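Garmont (software)

Garmont is a control and data tooling package for two-handed manipulation, built at Devidach and first used inside the Chaudhry laundry project. It takes in recordings made with hand-held grippers, cleans them up, lines up the clocks, and turns them into training sets for a policy that later drives a pair of arms. The name covers three programs that ship together (recorder, aligner, replay viewer) plus a small planner added later on.

Background

Earlier tooling at Devidach was a pile of scripts. Each one read its own file layout, none agreed on time stamps. Teleoperation was the usual way of getting demonstrations and it was slow - an operator needed most of a minute for one sock. Hand-held grippers were quicker but the data came in messy, and Garmont was started to deal with the mess. First working version in January, recorder only. The aligner followed once it was clear that the left and right streams drifted apart over a long session.

Recording

Two grippers, one per hand, each with its own stream for pose and jaw opening. A head view is stored alongside. Sessions are cut into episodes by the person recording, either with a foot switch or by holding both jaws shut for a moment. The second method is the default now, though it does give false cuts when somebody grips thin cloth with both hands at once. Known problem, see below.

Pose comes from markers where they can be seen and from inertial readings where they can't. The two are merged in a plain filter. Nothing clever. When a marker drops out for longer than 10 frames the episode is flagged, not thrown away, and the flag travels with it through every later step.

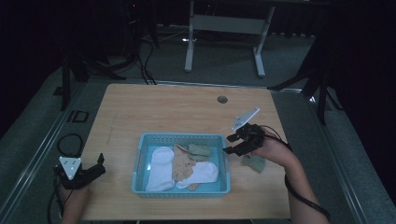 Sorting tasks make up the larger part of the Chaudhry set. Socks were picked early because they are cheap, soft and awkward: they fold over on themselves, hide each other and look much the same from either end. The task list has picking one out of a pile, laying it flat, matching it by colour, and putting it back. Each is labelled seperately, so a planner can string them together in another order from the one they were recorded in.

Alignment

The aligner looks for jaw closings in both streams and matches them against the head view. It then stretches the slower clock to fit. On the Chaudhry set 366 episodes failed the first pass, mostly short ones with too few closings to match on. A second pass using wrist speed got most of them back. The rest were left out of the public release but are still in the archive.

Perception

Cloth is handled with a segmentation model that gives one mask per item. Pairs of the same colour are the weak spot - two touching white items often come back as one mask. Garmont doesn't try to fix this. It passes on a confidence score and lets the planner decide whether to nudge the pile and look again. Nudging was at first a fixed sideways push, later learned from recordings.

Planning and control

The planner is a short state machine with a learned policy under each state. Policies put out target poses at a fixed rate, and a low-level controller smooths them and checks joint limits. If a target can't be reached the arm stops where it is and the state is tried again from the last good pose. Three tries, then it gives up and logs it.

Version 2 dropped the old trajectory optimiser, which was accurate but too slow for cloth that moves while you plan. Some users kept the old branch going for rigid parts. It is still there, lightly maintained, docs out of date.

Releases and use

The public set holds nearly 2,000 episodes. Wultent, a viewer written by a seperate group, reads the same files and is what most people use for browsing, the built-in one being rather bare. File layout has been stable since version 2. Older recordings need the converter, run once per folder.

Known problems

False cuts on thin cloth, as above. Replay stutters on long episodes. The converter drops flags on files with spaces in the name - 37 reports of this, fix merged but not released. Left and right can be swapped if the grippers are switched on in the wrong order, and there is no warning.

See also

Chaudhry laundry project
Wultent
Imitation learning
Cloth manipulation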